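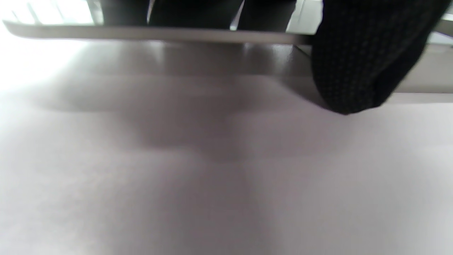 Pale matte surface with grey edge profile just above it.

Trindosa 7 work surface

The Trindosa 7 is a flat work surface for sorting, folding, packing and general bench use. It is supplied by Matheson as a top only, or as a complete table with the Jodari leg set. The finish is a light neutral with a slight lavender-grey cast, and carries no printed pattern.

Surface

The face is matt and smooth. Under side light from a window it will read close to white in the brightest areas and noticeably greyer in shade. Customers matching it to existing furniture should ask for a sample and look at it in the room where the table is to stand. Screen colours are not a reliable guide.

The matt finish keeps glare down when the table stands near a window. Very strong daylight will still wash out the colour at a low viewing angle. Pencil and dry dust come off with a damp cloth. Ballpoint ink should be wiped within a few minutes.

Sizes and load

Length: 189 cm
Depth: 80 cm
Rated load, evenly spread: 80 kg
Leg heights: 3 fixed settings
Weight of top: some 19 kg
Top supplied drilled for Jodari legs: yes

The rated load applies to the complete table on a level floor. Point loads, such as a vice or a sewing machine on a small base, should be placed over a leg or on a spreader board. Do not stand on the top.

Delivery and assembly

Tops are sent flat from the Murkbridge warehouse, face to face in pairs where two are ordered – check both before signing. Keep the wrapping on until the legs are fitted. Lay the top face down on a blanket, fit the four leg plates finger tight, square the legs, then tighten fully. The hex key is in the bag with the bolts. Two people are needed to turn the table over.

Leave the table for a day in the room before clamping anything to it.

Care

Use warm water and washing-up liquid. Dry with a soft cloth. Do not use scouring cream, wire wool or solvent cleaners; these polish the matt finish and leave shiny patches that cannot be removed. Hot pans and irons need a stand.

Metal tools should be lifted, not dragged. Light scuffs can be reduced with a melamine sponge used wet and without pressure – try a corner first.

Spares

Leg plates, bolts and adjustable feet are stocked separately. Quote the size of the top when ordering plates, as the older Trindosa tops used a different hole spacing. Replacement tops are sold without fixings.

Returns

Unused tops in their original wrapping can be returned to Murkbridge. Drilled or cut tops cannot be accepted.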